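Section 6. Working Practice at the Two-Arm Table

This section covers the daily rules for running the two-arm table. It applies to everyone who sets out objects, runs a session, or clears the table afterward. Mounting and wiring are in Section 4. Calibration is in Section 5. If a rule in this section conflicts with a posted site rule, follow the stricter one.

Sites using the Nakivham controller software will find the screen names below match their menus. Sites still on Entili should use the name table at the back of the manual.

6.1 Roles

Each session has one operator and one setter. The operator runs the arms and has the stop button within reach for the whole session. The setter places objects on the table, resets them between runs, and clears the table at the end.

One person may do both jobs only if the arms are put in HOLD before that person leaves the operator position. The operator position is the marked floor area next to the stop button. Standing at the side of the rail with a tablet does not count.

Visitors stay behind the floor line while the arms have power. The operator is responsible for visitors and can end a session over it without asking anyone.

6.2 Before power-on

1. Check that the stop button is pressed in. The arms must not be able to start while you work on the table.

2. Look along both arms for loose cables. Each cable should follow its link and have enough slack to let the joint turn fully. A cable that pulls tight at the elbow needs to be re-run before the session. A loop that hangs low enough to catch on an object needs a new tie.

3. Check the wiring at the rail. Do not push a connector back in and carry on. Put the table out of service and report it as described in 6.9.

4. Check the gripper fingers for cracks, missing pads, and tape left from earlier work.

5. Wipe the tabletop with a dry cloth. If there was liquid on the table at any point, use a damp cloth first and let the surface dry fully.

6. Check the wall panels. A panel that leans in can be hit by an elbow when the arm folds back.

7. Walk the floor in front of the rail. Remove anything you could trip on.

Caution: Do not rest tools, drinks, or paperwork on the rail or on the vent strip in front of it.

6.3 Power-on

1. Call out "Powering up" so that anyone in the room can hear it.

2. Release the stop button.

3. Wait for the indicator lights on both arms. If a light you expect does not come on, press the stop button and go to 6.9.

4. From the Ready screen, move each arm to its park position, one at a time. Speed is limited to 50 mm per second on this screen and the limit can't be changed.

5. Press the stop button once while an arm is moving. It must stop. Release the button and finish the move.

Step 5 is done at the start of every session, including the second session of the same day. Write the result in the log.

6.4 Setting out objects

The notes here were written with the carry-out drink task in mind (bag, carrier, cups, lids, napkins, stirrers), but they hold for any task with light paper goods.

1. Put the arms in HOLD. The setter says "Hands in" and waits for the operator to answer "Holding."

2. Place the largest objects first, toward the back of the table. Leave room between each object and the wall.

3. Stand bags fully open before the session. A paper bag that has been folded flat should be opened by hand and the bottom pressed square, or it will lean when a gripper touches the rim.

4. Set bag handles so that they fall outward. A handle lying across the mouth gets caught on the fingers and the whole bag comes up with it.

5. Use empty cups only. Hot liquid is never used at this table. Cold water may be used with written permission from the site lead, up to 200 ml in total on the table.

6. Place stirrers and straws upright in a holder. Keep them out of the straight path between either park position and the middle of the table. Thin sticks are hard for the depth sensor to see, and a broken wooden stick leaves a sharp end.

7. Say "Hands out" when finished. The operator does not leave HOLD until this has been said.

Note: The total weight of any single object must not be more than 900 g. This includes anything packed inside it. A carrier in a bag counts as one object together with the bag.
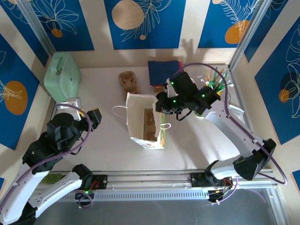 6.5 Working around an open bag

1. Approach the mouth from above. A sideways approach pushes the bag over before the fingers are inside.

2. Open the fingers only as wide as the task needs. Fully open fingers inside a narrow bag will tear the side.

3. Let one arm work at the mouth at a time. The other arm either stays clear or steadies the outside of the bag near the top edge.

4. If the fingers catch on the paper, stop. Open the grip, raise the arm straight up, and try again. Do not twist the wrist to get free.

5. If the bag tips over, finish or cancel the current move and go to HOLD. The setter stands it up again. The operator may try to stand it up with the arms only if the session plan lists recovery moves.

6. Replace a bag once a handle has come loose or the rim has torn. Patched bags behave differently from new ones and make results hard to compare.

6.6 Two arms in the shared area

The shared area is the part of the table both grippers can reach. Most contact between arms happens there, and most of it happens at low speed while the operator is watching the other hand.

1. Decide before the run which arm has right of way. On a new task this is the arm that will be holding an object. Write it in the session plan.

2. The arm without right of way waits outside the shared area until the first arm has let go and lifted clear.

3. When both arms must be in the shared area together, such as one steadying and one placing, limit the speed of both on the Motion screen. Use the SHARED setting. Do not set the number by hand.

4. Keep elbows out. Two grippers can be well apart while the forearms behind them are close to touching.

5. Do not pass an object from arm to arm over another object that could be knocked down. Make the pass over bare tabletop.

Caution: The software checks the arms against each other. It does not check them against a person, a wall panel, or anything added to the table after the last scan.

6.7 Lids, cups, and other light parts

Light parts need a slow approach and very little force. An empty paper cup slides before it resists, and a cup that is pushed off center will fold at the rim.

1. Stand the cup on its own, clear of other objects, near the middle of the table.

2. Pick up one lid. If two come up together, put both down and have the setter separate them.

3. Bring the lid over the cup and stop above it. Check that the lid is level.

4. Lower the lid until it touches the rim. Pause.

5. Press down using the LIGHT force setting. If the lid does not seat, raise the arm and start again from step 3. Do not raise the force setting.

6. Release the lid and lift straight up. Wait until the gripper is clear of the cup before making any sideways move.

Keep the other arm away from the cup during steps 3 to 6 unless the plan calls for it to hold the cup. An arm with nothing to do should be parked or held still over a part of the table where it can't disturb the work.

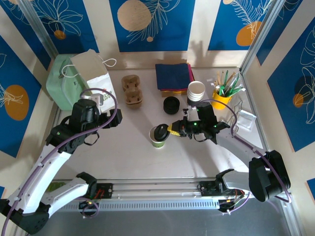 Limit a cup to one set of lid attempts. After repeated pressing the rim softens and the lid goes on more easily than it should, so a success with an old cup says little about the next one. The setter swaps the cup and the lid between runs and puts the used ones aside. Used parts may go back into practice sessions but not into recorded ones.

When a gripper attachment is fitted, the person who fitted it checks the screws by hand before the session and again at the midpoint. Attachments from the Clomgate kit use the short screws. The long ones bottom out and will feel tight when they aren't.

6.8 Ending a session

1. Finish the current move. Lower any held object to the table and release it. Never power down with an object in a gripper.

2. Park both arms, one at a time.

3. Press the stop button.

4. Clear the table. Check inside bags and carriers for small parts before throwing them out.

5. Fill in the log: start and end time, names, task name, the result of the stop test, and every time the stop button was used for any other reason.

6. Turn off power at the wall if no other session is planned before 6 p.m.

A session should not run past two hours without a break for the operator. Most logged contacts come late in long sessions.

6.9 Faults and contacts

Press the stop button first. Decide what happened afterward.

Put the table out of service if:

- an arm moved when it was not told to
- an arm did not stop when the button was pressed
- a connector or wire is loose, hot, or damaged
- an arm hit a post, the rail, or the other arm hard enough to be heard
- anyone was touched by a moving arm, with or without injury

Hang the red tag on the stop button and fill out form 308. Trinidad Salinas keeps the forms and is the only person who may remove a red tag at the Brundinness site. Other sites should write their own contact on the inside cover.

A light touch between a gripper and an object on the table is not a fault. Note it in the log and carry on.

6.10 Changes to this section

Suggested changes go in the back of the log book and are read every June. Urgent changes are posted beside the stop button until the manual is reprinted. A posted change has the same force as the printed text.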